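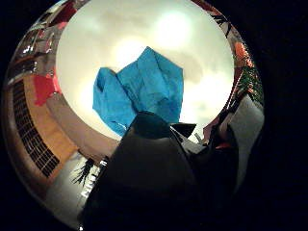

Drying Clothes Indoors: Time and Room Humidity in a Student House

Obinna Odukoya and Emiliano Ibarra
Household Science Project, Cluvemton College

Introduction

Many students in Cluvemton dry their clothes indoors because their buildings have no yard and the dryers cost money. We wanted to know how long common fabrics take to dry in a bedroom and how much the air in the room changes while they do.

Method

We used two bedrooms in the same house on Dusent Street. Both have one window and one radiator. In room A the window stayed shut. In room B it was left open the width of a hand. The radiators were off, as the work was done in September.

We washed 23 items on the same cold cycle and spun them at the same speed. They were cotton T-shirts, polyester sports shirts, towels and a few pairs of jeans. Each item was weighed dry before washing, weighed again after the spin, and then weighed every hour on a kitchen scale. We called an item dry when it was back to within 2 percent of its first weight. A humidity meter stood on the desk in each room, away from the rack.

Results

The polyester shirts were dry first in both rooms. Most of them were ready before lunch if we hung them at 9 in the morning. The T-shirts took until the afternoon. Towels and jeans were the slowest, and in room A the jeans were still damp at the waistband when we stopped for the night.

Humidity rose quickly in room A and stayed high all day. In room B it rose at first and then fell back – more slowly than we expected on the rainy days. Items hung double over a bar dried later than the same kind of item hung flat.

Problems

The kitchen scale only shows whole grams, so the readings for the lightest shirts are not very exact. One evening reading was missed in room B. We also moved the rack in room A once, to reach the closet, and put it back a little closer to the wall.

Further work

We would like to repeat the test in winter with the radiators on, and to add wool. Emiliano has asked to use the spare room at the Clundness dorm, where the windows are larger.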